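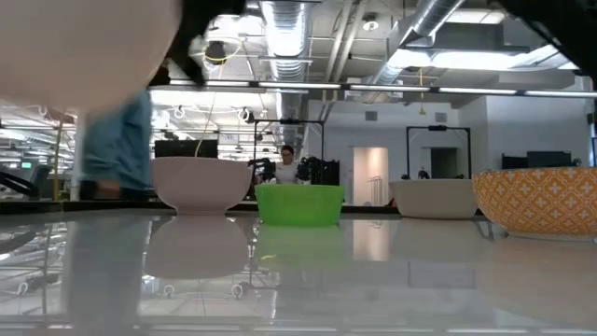

Filed under: Learning from Demonstration > Data Collection

Bowls on a shiny table, keep or toss?
Posted by Marwan Moussa, 2019-03-30

Hi all, long time reader, not much of a poster. I've been collecting demos for a bowl stacking task and I've talked myself into a corner, so I'd love some opinions before I burn more operator hours.

The task is dead simple. Bowls start in a row, the arm picks one up by the rim, sets it in another one, and keeps going until they're nested. We have a pink one, a lime green plastic one, a plain cream one and an orange one with white crosses all over it. The operator drives the arm, we log everything, and the policy gets trained on whatever comes out. So far I have 1091 episodes, which felt like a mountain when I was making them and feels like nothing now that I'm training on them.

My problem is the tabletop. It's white and glossy and it reflects everything. Every bowl has a reflection underneath it, pinkish for the pink, a green smear for the green, faint and pale for the other two, and the ceiling lights and ducts show up in it too. The policy does fine on the cream bowl, which I did not see coming, and then on the green one it goes low. Not crash low, just low enough that the finger comes in under the rim and shoves the bowl instead of taking it. I think it's confusing the bowl with the green patch under it.

So do I (a) throw a matte cloth on the table and start over, or (b) keep going and hope volume fixes it? My lead at Lesico is very much in camp (b). I go back and forth.

Cookies help us keep you logged in and remember which threads you've read. By using this board you accept our cookie policy.

drundley_dave wrote:
Cloth! We had the same thing at Drundley with a lacquered bench and lost a good chunk of September to it. Put down a gray felt mat, re-recorded, done. If you have the choice of an easier picture going into the network, take the easier picture. You can always add the hard stuff back in later.

Also a translucent green bowl is a pain on its own. Light comes through the wall and the color changes depending on where it sits. Are you sure it's the reflection and not the bowl?

pellet_stove wrote:
Gonna disagree with Dave. If the thing is going to work on that table, train it on that table. A mat gets you a nice demo video and then somebody takes the mat away and you're back here posting again. Reflections are part of the world, kitchens are full of them.

What I'd look at is your start positions. Do you always line them up in the same order? If green is always second from the left then you haven't taught it "green bowl," you've taught it "second thing over."

Marwan Moussa wrote:
Ouch. Yes, mostly the same order. Left to right it's pink, green, cream, orange, and the operators reset it that way from habit. I never wrote down that they shouldn't! There's a bit of jiggle front to back, and green tends to end up a little further back than pink, but the order hardly changes.

Dave, fair question about the bowl. I don't know how to pull those apart except by swapping in a different green one, and I don't have one.

kinitz_fan wrote:
Shuffle first, cloth second. Shuffling costs you nothing. We use the Kinitz logger and there's a field for a start layout, so before each episode it tells the operator where to put stuff. People grumbled for a day and then stopped noticing it. If your logger can't do that, print out 30 layouts on paper and flip to the next one every reset. Works just as well, and you can scribble on them.

While you're at it, what's in the background? I ask because we had a policy that paid attention to a guy's chair.

Marwan Moussa wrote:
Ha, the background is a whole working lab. Other rigs, monitors, people walking past behind the table. I kind of like that part since it never looks the same for long. The ceiling doesn't change though, and that's what shows up in the table.

drundley_dave wrote:
See, that's my point. You've got a busy room AND a mirror. Pick one.

pellet_stove wrote:
Or pick both and collect more. People walking by is free variety, I'd never hang a curtain. Dave and I have had this fight before and we'll have it again.

sayegh_k wrote:
Small practical thing from someone who does the driving and not the training. Watch a few of your green episodes back and look at how your operators come in on the rim. On a thin wall I come in high and drop straight down, but I've sat next to people who swoop in from the side, and if half your demos swoop then the policy is going to swoop too, only worse. Might be nothing to do with the table.

Marwan Moussa wrote:
OK so I went and watched 59 of the green ones last night (with snacks) and sayegh_k, you may be onto something. There are 2 operators and one of them comes in from the side nearly every time. It's me. I'm the swooper.

Plan for now is shuffled layouts, everybody comes straight down, table stays bare. If green is still going low after that I'll buy the felt, and Dave gets to say it.

drundley_dave wrote:
Already typing it. Get the gray, the black one shows every crumb.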